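Participants wanted for small parts assembly sessions, starting in March

Windance is looking for people who like to put small things together with their hands. We are a small workshop that prepares assembly exercises and writes the instructions for them. Now we need people from outside to try the new set, which has the working name Zidley, and to tell us where our instructions are not good enough.

What you will do

You sit at a bench and work through 14 short tasks. Most of them are about placing and fitting: a gear on a shaft, a connector in its position, a peg in a slot, a cap on its seat. Each task has one printed sheet with a drawing and a few lines of text. You read the sheet, you do the task, and then you write on the same sheet what was unclear for you. After the last task we talk together for 30 minutes.

We do not measure how fast you are. If you need a long time with one part, this is useful for us to know, so please do not hurry.

Who can take part

You are 18 or older and you can read simple instructions in English. You can see small details at arm's length, with or without glasses. Experience from a factory, a repair shop or model building is welcome – but we also want people who never held a gear in their hand. In the last round we had too many engineers, and they guessed the right answer without reading.

If you took part in the Pace round before, you can unfortunately not join this one, as several tasks are the same.

Time and payment

Each person comes for 4 sessions, all in the morning, from 9:00 to 12:00. The payment is 600 dollars for the complete series and it is paid after the last session. If you must stop earlier, you get paid for the sessions you attended. Coffee and a simple lunch are included. Parking is behind the building, please use the side entrance.
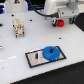 White work board with the gear plate and a connector block.

How to apply

Write a short email to Kaj Brøndum at Windance with the subject line "Zidley sessions". Please tell us your name, a phone number, what kind of work or hobby you do with your hands (if any), and which weeks in March are not possible for you. A CV is not necessary. Please write also if you are left-handed – we would like to have more left-handed people this time.

We answer all emails, also when the places are full. In this case we can put you on the list for the next round, if you wish so.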